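Chapter 4
What Will It Cost Before It Does Anything?

I bought my first piece of automation gear the way a lot of people buy a boat. I saw it, I wanted it, and I worked out the rest later. It was a used palletizing arm, it came on a Friday at 7 in the morning, and by lunch I had learned that our loading door was too narrow and our floor wasn't level. The arm itself was fine! It sat under a tarp until October while I went back to my boss, twice, for more money.

So this chapter is about money, and mostly about the money that isn't on the quote. Chapter 3 left you with a task you'd like a machine to do and a short list of machines that might do it. Now we're going to put a price on the whole thing, starting at the cheap end, with hand-held grippers. You hold one, you do the job yourself, and it records how you did it so that a robot can be trained later. I like starting here because the budget fits on one page and still has every kind of mistake in it.

Our running case is Lomstead, a small outfit that wants to automate the folding of clothes and towels. Margarida Patrício runs the project there. Her first budget had two lines in it, "grippers" and "other," and I have to say I've seen worse from companies fifty times the size. 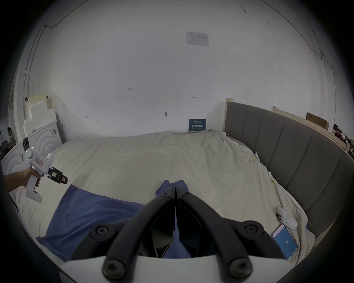
What should go on the first page of an equipment budget? Everything that has to be in place on the first working day, with a price and a name next to each item, including the furniture, the power and the hours of the people doing the work.

Notice I said hours. A hand-held tool needs a hand, and a two-handed task ties up a pair of tools for as long as one person is at it. If you plan for three people working at once, that's six tools, plus spares. Margarida had planned for three people and priced three tools (I've done the same thing with headsets, so I kept quiet).

Then there's the work surface. People will spend weeks comparing grippers and then grab whatever table is closest. But a cloth-covered surface against a wall is equipment too, and so is the cover, and so is the sign asking everybody else to keep their hands off. These are small amounts. Put them in anyway – they're the lines that get paid out of somebody's own pocket if you don't.

Lomstead got two quotes. Zevau offered the grippers alone at 1856 a pair. Mühlbauer asked for quite a bit more but included training and a swap-out if a unit failed. On paper Zevau won easily. What I asked Margarida to do was to write down what a dead gripper would cost her per day, with a person standing there being paid and nothing to hold. Once she had that figure, the two quotes sat much closer together, and she had a real decision to make. 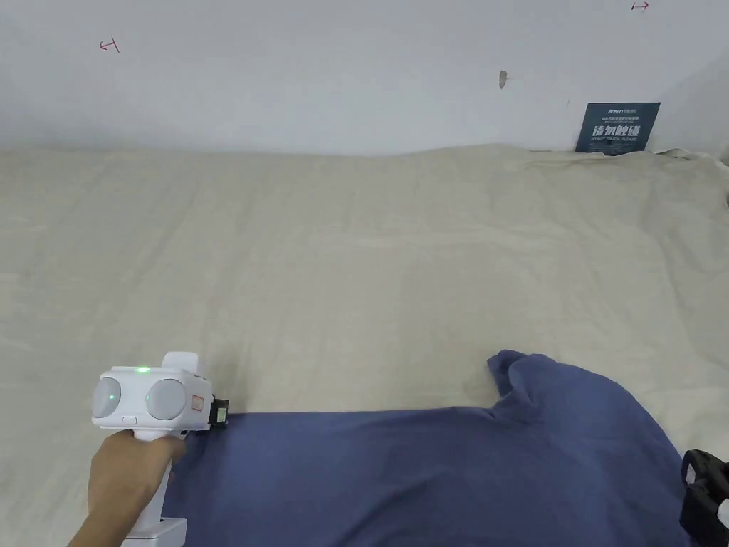 Evander Carnegie read a draft of this chapter and disagreed with me right about at this point. He wrote in the margin that I was scaring beginners into buying service plans, and that at this price you should get the cheaper tools, keep one extra pair in a drawer and move on. "You're insuring a bicycle like it's a truck," he added.

He has a point, and for a short project I'd probably do it his way. Where we part is on length. Lomstead was planning 9 weeks of recording, and a drawer only helps until it's empty. Work the numbers both ways before you pick a side. Problem 4.2 asks you to do exactly that with the Lomstead quotes.

One more line before we get to the worksheets, and it's the one I fight about the most: contingency. At Stikville, where I worked for years, we set aside 57 hours of staff time for setup on a job a lot like this one, and we used 75. I went back through the time sheets afterward and couldn't find a single big disaster in there, just cables, chargers, a login that took two mornings, and a lot of moving tables. None of it was on the plan, and all of it was paid for.

Section 4.1 begins with the blank budget sheet. Fill in the left column first, without any prices, and don't look at a catalog until it's done.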